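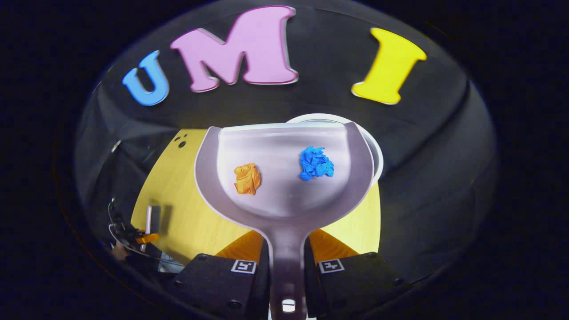

Wurness, May

Housekeeping Skills 1
Handout 5: Dustpans and dry litter

Instructor: Agathe Delorme

This handout goes with the tabletop practice. Read it before you come in. The floor work is in Handout 6 and uses the long-handled pan, so leave that one on its hook for now.

What counts as dry litter

Dry litter is anything you can pick up without leaving a mark behind: crumpled paper, wrappers, thread, crumbs, pencil shavings. Anything sticky or damp goes under wiping and is not covered here. Glass has its own sheet, and you do not touch it until you have been signed off on that sheet.

For practice we use crumpled balls in strong colors. Orange and blue show up well against a gray pan and a light wooden tabletop, and you can tell from the far end of the room whether a piece is still in the scoop. On the job most of what you collect will be white or brown and much harder to see.

Parts of the dustpan

Scoop. The wide part that takes the litter. On a small hand pan it is shallow, so two or three crumpled pieces are a fair load.
Back wall. The raised part that stops the litter.
Handle. Long and narrow on the gray plastic pan. The small rectangular hole near the end is the one you hang it by.

Collecting from a table

1. Move cups and bowls to one side. They can stay on the table if there is room to work.
2. Set the front of the pan flat on the surface. If you can see light under it, press down a little.
3. Bring the litter to the pan with the hand brush, in short strokes. Large pieces can be lifted in by hand.
4. Tip the pan back slightly before you raise it. Loose pieces will roll toward the back wall.
5. Carry it level. Walk at normal speed.

Pieces that sit apart from each other in the scoop are fine. Do not shake the pan to bring them together — that is how most of them end up on the floor.

Emptying

Hold the pan low over the bin and turn it in one movement. Tap the back once with your palm. Check the corners for thread and hair, then wipe the scoop with a dry cloth. Static holds fine dust on plastic pans, and a cloth that is barely damp will take it off at the end of the shift.

A bowl on the table is not a bin. Students put scraps in bowls every term and the kitchen sends them back to us.

Supplies

Hand pans and brushes are on the Drerik shelf, left of the sink. Dry cloths come in packs of 100 and are kept in the lower cupboard. Take one per session. Bin liners are ordered from Kütt in boxes of 300; write on the supply sheet when you open a new box.

For your notebook

Write half a page on a table you cleared at home or at work. Say what was on it, what you moved, what you collected and in what order. Add one thing you would do differently. Drawings are welcome but do not replace the writing.

Bring the notebook and a hand brush to the next session. We start with the table and go on to window sills if there is time.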